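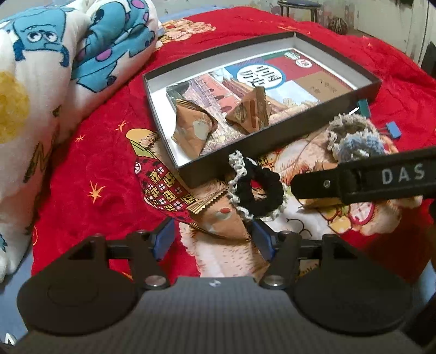

Figure 5. Two wrapped paper packets placed on a printed card in an open gray box, on a red plush blanket. A white quilt with a monster print lies to the left.

4.2 Where small keepsakes are opened and kept

Most of the households in the Pruvton study did not have a fixed place for small boxed items. When we asked people where they kept such things, they usually named a shelf or a drawer. When we asked where they last had the box open, the answer was more often a bed. Beds are wide and soft, and they are free for much of the day. They are also covered with fabrics that differ a great deal from one home to the next, and this matters for how easily a small item can be found again once it has been set down.

Figure 5 shows an arrangement of this kind. The box is shallow and dark gray, and it stands out from the red blanket mostly through its plain surface. Inside is a card or book cover with a drawing of a traditional Chinese building and the characters 中国历史 (Chinese History). The two packets on top of it are brown and folded into a pyramid-like shape. One is larger and has a thin gold cord around it. The other has a strip of red and gold label. Both can be told from the card by shape, but the card also has a brown kraft-paper panel on its right side, and we expected this to make the packets harder to pick out by color alone.

The bedding raises a separate problem. Printed covers carry pictures of things — bears, a hat and fruit on the red blanket, a large blue monster on the quilt — and a person looking quickly for a small colored object has to pass over all of them. Figueroa and Wei noted the same effect with patterned tablecloths in their May report, though their items were larger and had no box around them. In our interviews the box itself was often described as the thing that made the bed usable. Elżbieta Olszewski, who coded the interviews, grouped these remarks under "edges," and we have kept her term.

Of the 313 written replies, many mentioned lids. People took the lid off and put it somewhere else, and several said they had lost one this way. We did not ask about lids directly and do not report a rate. The replies also differed on whether a box should be packed with its contents flat or stacked. Those who stacked tended to put the printed matter at the bottom and the wrapped items over it, the same order as in Figure 5. Those who kept things flat said they wanted to read the card without moving anything.

Paper wrapping was handled with more care than we had planned for. Folded packets have points and creases that soften with use, and a cord can slip off a sloping side. Szymon Domański suggested recording the state of the folds at each visit. This was added to the visit form on 14th March, so earlier visits lack the entry and are left out of the comparison in Section 5.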